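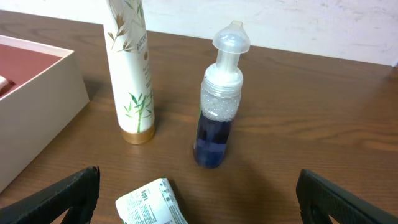 Sorting out the bathroom stuff, one pink box at a time

4 min read · 23 comments

I do my toiletries on a Saturday, on the big wooden table, because the bathroom counter is the size of a paperback. Everything comes out, gets wiped with a damp cloth and only then gets a new home. My friend Gráinne does hers in the sink and I've stopped arguing with her.

Start with the tall bottles. Shampoo and foaming soap never fit in a box with the lid down, so I keep those standing on a tray. If your foam pump gets sticky, take the head off and run warm water through it – two minutes, and it stops spitting sideways at you!

Small tall things go upright in a cup. Toothbrush, toothpaste, razor, all together, razor head at the top so it can drain.

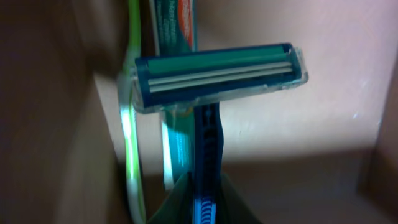
And please rinse the razor from the back, where the hair collects, then shake it and let it air out. I used to wipe mine on a towel (don't, it ruins the towel and the blades). A drop of dish soap gets rid of the chalky stuff if you've let it build up, which I have, many times.

For going away I skip the cup and use a shallow cardboard box. Mine held a Kostum gift set and it's been on more than 15 trips by now. Lay the long things side by side on a slant and they'll fit where they wouldn't straight.

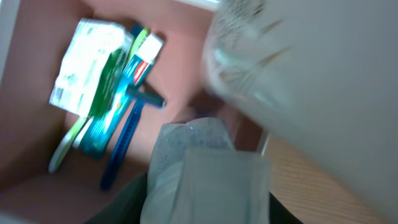
Toothbrush, toothpaste and razor, all on the diagonal

Squeeze the air out of the toothpaste before you close it up, and put a cap on the brush if you've got one. Bottles I check last. Tip each one on its side on the table
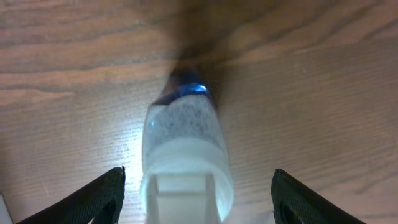

and leave it there while you make coffee. If there's a ring or a drip under the cap when you come back, tighten it and try again, or put a square of plastic wrap under the cap before you screw it on. I lost a good sweater in June by skipping this step.

190 shares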